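Chapter 5
Looking After a Carton Erecting Cell

I learned most of what's in this chapter by getting it wrong at Nallholm, a small packing plant where I spent my first years on the maintenance crew. The cell there was simple enough on paper: a magazine full of flat carton blanks, an arm with four suction cups, a folding station, and a belt to carry the finished boxes away. I figured I'd be bored in a month. Then February came, the cardboard dried out, and I stopped going home on time.

You'll meet that cell again and again in the pages ahead, so let me tell you how it's put together. The magazine holds the blanks at a slight tilt. The arm pulls one off the front, swings it against a fixed bar so the sides pop square, and pushes it down into the folding station, where two small plows close the bottom flaps. The program number for our tall carton was 2386 - I could type it in my sleep, and Silvana Teixeira, who ran the night shift, claimed I once did.

My first real fault was a carton that came out leaning. I went straight to the arm and started moving taught points around. Big mistake! By lunch I had changed 37 of them and the boxes leaned worse than before. Silvana loaded the backup, wiped out my whole morning, and told me to fold one by hand before I touched the pendant again.

So I did, and I still do it first on any job like this.

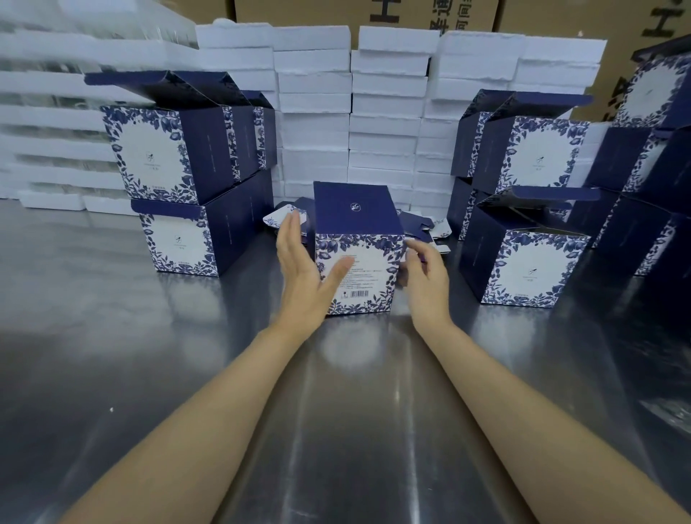

What your fingers are checking for is how hard the score lines push back. A good crease gives way evenly along its whole length. A bad one fights you at one end, and the arm will feel that too, only it can't tell you about it. Fold five blanks from the top of the pack and five from the bottom, and write down which side feels stiff.

In our case the creases were fine and a suction cup had a split lip (I'd walked past it all morning). A new cup and a quick vacuum test had us running again in 40 minutes.

We'll start with the cups, then, and work back through the hoses to the pump. Before you open anything, lock out the power and bleed the air, and watch the gauge go all the way to zero. Section 5.1 covers what to look for on the cup itself, starting with the lip.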